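Student Project Report
Spring term

Tray Service for Table Condiments: Placement, Drips and Wiping Down

Project group: Judite Correia, Margus Kalniņš, Zulmira Cordeiro
Supervisor: Carola Seidel

1. Background

The training restaurant of the school serves lunch on weekdays during term. Bottled condiments have until now been placed directly on the table, and the second-year group reported rings and smears under the soy sauce and vinegar bottles at the end of almost every service. The rings are easily removed from a plain tabletop when they are fresh. Once they have dried they need a second pass with warm water, and this has delayed the resetting of tables between the first and second sittings.

The group was asked to consider whether condiments should be presented on trays, and if so which tray, where on the tray the bottle should stand, and who should be responsible for wiping it. The work was carried out in April over 3 weeks. It forms part of the module on dining room practice and was assessed together with an oral presentation.

2. Scope

The report deals with glass bottles brought to the table by staff and returned to the service counter afterwards. Sachets, dispensers and small dishes filled in the kitchen were left out. The group also excluded oil, which the kitchen prefers to keep in its own cans.

Cost was considered only in outline. The school already owns trays from two suppliers, Platier and Wemard, and the supervisor asked that no new purchases be proposed unless both were found to be unsuitable.

3. Method

A total of 408 bottle placements were recorded on a paper form kept at the service counter. Of these, 200 were made with the bottle directly on the table and the remaining 208 with the bottle on a tray. For each placement the form recorded the table number, the type of condiment, the state of the bottle before service and any mark found when it was taken away. A mark was defined as any spot or ring that could be felt or seen by the person clearing, with the overhead lights switched on.

Two students cleared tables during the first sitting and two during the second. Eduardo Marinho, from the parallel class, joined the clearing team so that the numbers were even. Forms were collected at three o'clock and copied into a single sheet the same afternoon.

Before the recording period, the group spent one Monday agreeing on the position of the bottle. Three positions were compared: the centre of the tray, the edge nearest the guest, and the edge furthest from the guest. Light soy sauce was used for this part of the work, as it is the condiment most often requested and a dark spot is simple to find on a white surface.

4. Tray and position

The Platier tray has a flat floor and a high, straight rim. The Wemard tray is lighter and its rim is lower. Guests found it easier to lift a bottle from the lower tray, and staff found it easier to wipe, because the cloth can follow the rim without catching in the corners. The Platier tray was steadier when carried with two bottles. For a single bottle the difference was small.

A shallow white tray with rounded corners was preferred by all members of the group for use at the table. The shape leaves no sharp corner in which sauce can collect, and white shows at once whether the tray is clean enough to go out again.
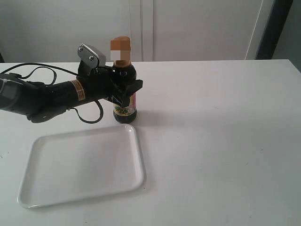
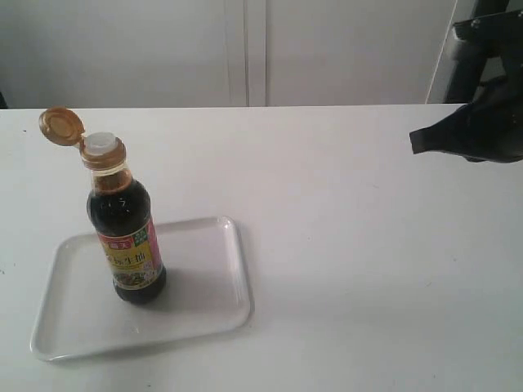
Figure 1. Soy sauce bottle and shallow white tray on a white tabletop.

With regard to position, the group recommends that the bottle stand a little behind the centre of the tray, on the side away from the guest. This leaves free space at the front, where the bottle can be set down again after pouring. Guests rarely return a bottle to the exact place from which they took it. When it stood at the front edge, it was more often put back on the table itself, and the purpose of the tray was lost.

The long side of the tray should run along the edge of the table. At the smaller tables by the window this is not always possible, and the tray may then be turned.

5. Results

Marks on the tabletop were clearly fewer when a tray was used. Most of those that remained came from bottles which had been moved off the tray during the meal. Marks on the tray itself were frequent, as expected, and were removed at the counter with a damp cloth. The clearing team considered this quicker than wiping the table around plates and glasses.

Two further observations were made during the work.

The first concerns the lid. Soy sauce bottles with a hinged lid were sometimes returned open. Sauce left at the spout then ran down the outside of the neck when the bottle was carried back at an angle. The group suggests that the lid be closed at the table, before the bottle is lifted.

The second concerns the label. Paper labels absorb drips and become sticky, and a bottle in this state should not be presented to a guest even if the glass has been cleaned. The label should be checked at the same time as the level of the contents.

The results for vinegar were less clear. Fewer guests asked for it, and on several days it was not requested at all. The group does not wish to draw any separate conclusion for vinegar from this material.

6. Sources of error

The forms were filled in by the same people who cleared the tables, and not everyone judged a faint ring in the same way. Margus Kalniņš and Zulmira Cordeiro compared their forms after the first week and agreed on a stricter reading, but the earlier entries were left as they stood. The placements without a tray were mostly made at the beginning of the period, when the restaurant was less full.

7. Recommendations

Single condiment bottles should be brought to the table on a shallow white tray. The Wemard tray is suitable and no purchase is needed.

The bottle should be placed behind the centre of the tray with its label turned towards the guest.

The person who clears the first plates should also check the bottle – lid, neck and label – and exchange it if necessary.

Trays should be wiped after each table and washed with the other service equipment at the end of the day. A stack of clean trays should be kept at the left end of the counter, next to the cutlery.

The recording form is attached as Appendix A and the collected figures as Appendix B. Both may be used by next year's group, who will be looking at water jugs.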